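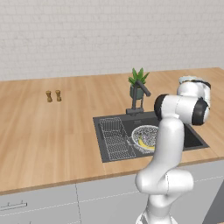
Review of Flarine, a Planning and Control Package for Simulated Kitchen Tasks
Reviewed by Tahsin Sivakumar
2019-08-04

Flarine is a motion planning and control package issued by Bandow. It accepts a scene file, a goal and a set of joint limits, and returns a timed path for the arm. This review covers the release of March, which was tested on sink and counter tasks in simulation, with one arm and small household items.

Installation was completed on 3 workstations without difficulty. The manual is clear on scene files but says little about the contact settings, and users new to the subject should allow extra time for that section.

The planner was given 1,000 requests with randomly placed goals. It returned a valid path for all but 12 of them. The failures shared a pattern: the goal lay close to the faucet, and the elbow had no clear way around it. Flarine reports such cases plainly and names the pair of bodies in collision – a feature that saved the reviewer much work.

Perception is handled by a separate module, Cassim. It performed well on solid items and less well on wire mesh, where its depth estimates tended to fall on the surface behind.

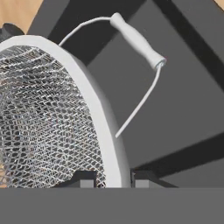
Can Cassim be replaced with another perception module?
Any module that publishes object poses in the standard message format may be used, and the change requires one line in the settings file.

The log viewer deserves separate mention. It plays back each run beside the planned path and marks the step at which the two diverge. Searching a long log is slow, however, and the export function drops the gripper force channel without warning.
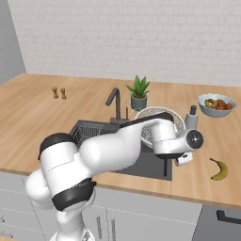

Bandow has stated that the export fault will be corrected in the next release. Until then, force data should be copied from the raw log. Subject to that reservation, the package is recommended for groups that already maintain their own scene files.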